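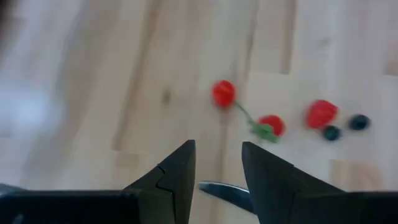 Zindberg, April

Gripper stops halfway closed, then faults out

zondu_bench
Okay, I'm losing my mind over this one. We run pick tests with little fruit pieces on a wood tabletop, and for two weeks the gripper has been quitting on me. It comes down over a berry, starts closing, stops partway and throws a force fault. Then the arm just hangs there until I clear it. The log says 2,549 cycles since I last had the fingers off, and it was perfect for the first 1,735. Same program, same speed!

Gevomton
Fingers are rubbing. Take them off, clean the slides, put them back. Had the same thing on mine.

samir_fan12
I'd look at the force limit before pulling anything apart. Somebody bumps it down "to protect the fruit" and then the motor trips on its own friction. What's yours set to?

zondu_bench
12, same as always. I did try raising it, and the fault went away for a whole afternoon, so maybe you're onto something?

Gevomton
No no no, please put it back. You're hiding a sticky slide by pushing harder, and one day that's your thumb in there. Mine pinched me good doing exactly that (purple nail for a month).

samir_fan12
That's a bit dramatic. It's a test bench, and nobody's hand should be near it with the power on anyway.

Gevomton
"Should be." You clear the fault, the arm wakes up, and where's your hand? Right next to it, because you were poking at the berry.

zondu_bench
Ugh, guilty. Mine finishes the close as soon as I clear it, no warning at all. Limit is back at 12 and I'm hitting the stop button first from now on.

Power off, the left finger slides like butter and the right one catches near the middle. So one point to Gevomton, I guess. Does anybody know if the Zondulell grease is okay on these slides or does it gum up?

samir_fan12
Gums up. Use the dry stuff. Still think you should check the cable, though.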